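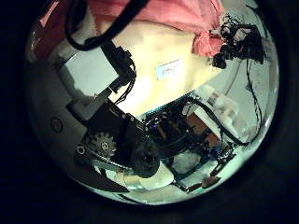

Fig. 1. Red-pink cloth, folds bunched to the right. Small blue-bordered label on the pale surface under it.

Home Storage and Textile Care -- Murnville Evening Classes
Handout 11: Cloth and plastic tubs
Notes updated 25/05/2021

Bring this one with you again next session, we only got halfway. Anything marked (T) is in the short test.

Folding v. bunching

Bunched cloth -- sharp creases in random places, fibres bend where the weight sits. Thick at one end, thin at the other, so nothing stacks on it properly. Fig. 1, look at the right hand side compared with the left.
Folded cloth -- creases where you chose them. Refold on new lines every few months (T). Old cotton and anything with a coating will crack along a fold if left for years.
Rolled -- good for long pieces, runners, scarves. Roll round a tube if you have one, right side out.

Deep reds and pinks: treat as runners until you've tested them. Damp white cloth, press on an inside seam, hold, look. Any colour on the white = store on its own. Never next to cream or undyed stuff (T).

Labels

Small is fine, faint is not. Pencil and cheap biro go pale, laundry pen or printed is better. Put the label where it can be read without lifting the cloth off it. Same wording on the tub and on your list. If you abbreviate, write the abreviation out in full somewhere, you will forget it.

Clear, frosted, solid

Clear: you see everything, so does the sun.
Frosted: you get colour and rough shape, no detail. Strong colours read well, a red shows up straight away. Pale things turn into grey shadows and you can't tell a pillowcase from a tea towel. So for pale linens label the outside, always.
Solid: best against light, worst for finding things.

Fig. 2 is the frosted case. The red is easy to pick out at the upper left, folds and all. Now try the grey smudges across the middle -- what are they? Can't say. Write down what you'd put on the label and what you'd have to open up to check.

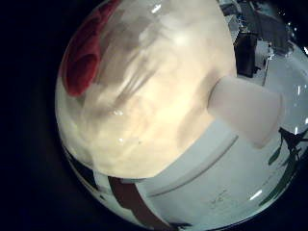 Filling a tub

1. Wash and dry fully. Airing overnight is not the same as dry.
2. Line with acid-free tissue, 2 sheets at the bottom.
3. Heavy pieces first. Hand flat on top -- should give a little. If you have to push the lid down its too full.
4. Keep cloth off any moulded ridge or stub inside, it leaves a mark.
5. Label, then list.

Weight: the Bukham room shelves are marked 300 and that is for the whole bay, not each shelf. Spread the tubs out.

For next time

Bring 2 pieces of cloth, one strong colour and one pale, and whatever tub you normally use at home. Old labels too if you have any, the worse the better. Ollville group are joining us for the second half so please be seated by the break.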